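Driltby presenta los resultados de su primer año de pruebas: ¿pueden ya las máquinas con las tareas de casa y del taller?

Nota de prensa. Para publicación inmediata. Povness, diciembre

Llevo todo el año contestando a la misma pregunta en cenas, ferias y ascensores: «¿y cuándo va a doblarme la ropa un robot?». Pues hoy, por fin, puedo responder con datos, porque en Driltby publicamos el informe de nuestro primer año de ensayos (y qué ganas teníamos, de verdad). La respuesta corta es que todavía no. La larga ocupa bastantes páginas y a mí me parece mucho más interesante.

Escribo esta nota en primera persona porque me toca a mí coordinar las pruebas y porque las notas de prensa en tercera persona me dan sueño. Entre enero y noviembre hicimos 1.114 intentos de tareas corrientes en nuestro local de Povness. Elegimos 18 tareas, unas domésticas (emparejar calcetines, vaciar un lavavajillas, recoger una mesa después de comer) y otras de taller, como separar piezas, preparar kits de montaje o meter cables en bolsas. Dimos una tarea por resuelta cuando la máquina la completaba sin que nadie le echara una mano, ni siquiera para enderezar una pieza volcada. Fuimos estrictos, lo reconozco, y más de una discusión hubo por una cucharilla.

Empiezo por lo bueno. El taller va claramente por delante de la cocina. Cuando las piezas son rígidas, se conocen de antemano y cada una tiene su sitio, el trabajo sale con una regularidad que hace dos años yo no habría firmado. Las placas de circuito, por ejemplo, se nos han dado estupendamente: tienen canto, pesan poco y no cambian de forma cuando las agarras. Ahí los fallos fueron escasos y casi siempre del mismo tipo, una pieza que quedaba demasiado pegada a la pared del cajón.

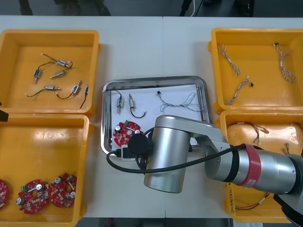

Los cables son otra historia. Un mazo trenzado nunca cae dos veces igual, se engancha con el de al lado y, si lo coges por el medio, el conector se va por su cuenta. Cualquier persona que haya montado algo lo resuelve con un tironcito y dos dedos, sin pensar. A la máquina ese tironcito le cuesta muchísimo. Las piezas con un hilo colgando nos dieron más guerra que ninguna otra, y les dedicamos un capítulo entero del informe (el cuarto, por si alguien quiere ir directo al drama).

¿Y en casa? Bueno. Recoger la mesa funciona a ratos, con vajilla conocida y sin prisa. La ropa sigue siendo un problema serio. Doblar una toalla sale; doblar la colada de una familia, con sus sudaderas del revés y sus sábanas bajeras, no sale. De las 18 tareas, 16 necesitaron ayuda humana en algún momento del año, y las dos que se libraron eran de taller. Sé que hay vídeos por ahí que dan otra impresión. Lo que pido a quien los vea es que pregunte cuántas veces se grabó la misma toma.

También hemos medido la velocidad, y aquí conviene bajar un poco el entusiasmo. En preparación de kits, una persona con práctica sigue siendo bastante más rápida que cualquiera de nuestras configuraciones. La ventaja de la máquina aparece en los turnos largos y repetitivos, a las cuatro de la mañana, cuando el lote es siempre el mismo. Para un taller pequeño que cambia de producto cada semana, mi consejo hoy sería esperar, o probar con una sola tarea y ver qué tal.

El año que viene seguimos, claro. Arranca Stamow, nuestro programa dedicado solo a cables, telas y bolsas, o sea, a todo lo blando que nos ha amargado los meses pasados. Buscamos talleres que quieran prestarnos tareas reales, cuanto más aburridas mejor, y casi 200 ya han pedido información. Quedan plazas para empresas de menos de diez trabajadores, que son las que menos suelen aparecer en este tipo de estudios.

El informe completo se puede descargar gratis en la web de Driltby, con las tablas de resultados y la lista de fallos por tarea. Los medios que quieran visitar el local de Povness pueden pedir cita a través de nuestro formulario de prensa, preferiblemente por las mañanas, de nueve a doce.

Sobre Driltby
Driltby es un laboratorio independiente de ensayos de automatización con sede en Povness. Evalúa máquinas en tareas domésticas y de taller y publica todos sus resultados, incluidos los malos.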